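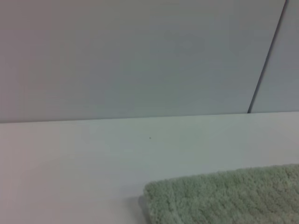

Quiet Study Booths: Final Report
Interior Products, second year
Group: Ajith Kurup, Anitha Chowdary, Debashish Mollah
Supervisor: Kristof Verstraete

1. Background

The library asked our course to look at the study booths on the upper floor. Students had complained that the booths were tiring to work in for a full afternoon. Our task was to find out why and to suggest changes that would not need a builder. The budget limit was 200 euros per booth.

The surfaces are plain. The work surface is a pale off-white and the panels behind it are gray, with a matte finish and nothing printed or fixed on them. Two panels meet at a thin dark seam. There is no trim where the panels come down to the table.

2. Method

We interviewed 8 students who use the booths often. Each of them also worked in a booth for 2 hours and wrote short notes on comfort, light and noise. Anitha ran the interviews and Debashish typed up the notes. Ajith did the material research and asked two suppliers, Alomik and Cuvimness, for sample boards.

3. Results

Noise was hardly mentioned. Light came up most. Several students wrote that the table felt too bright next to the wall by late afternoon, and one moved a dark folder under her notebook to deal with it. 5 of the 8 said they wanted somewhere to pin a timetable. Two liked the bare panels and asked us to leave them alone.

The missing trim caused a smaller complaint. Eraser crumbs collect along the back of the table and have to be brushed forward by hand.

4. Proposal

We suggest a removable felt desk mat in a mid gray and a narrow pin strip that hangs from the top of the panel. Neither needs screws, so students who prefer the plain wall can take the strip down. The Alomik felt was easier to clean than the Cuvimness one, but it curled at the corners after a week in the workshop. We would test a thicker grade before ordering.

5. Problems

The second set of samples arrived late in May, so the pin strip exists only as a cardboard model. We also asked only regular users. People who gave up on the booths might have told us something different.

Thanks to Guðlaug Sveinbjörnsson at the library desk for keeping a booth free for us.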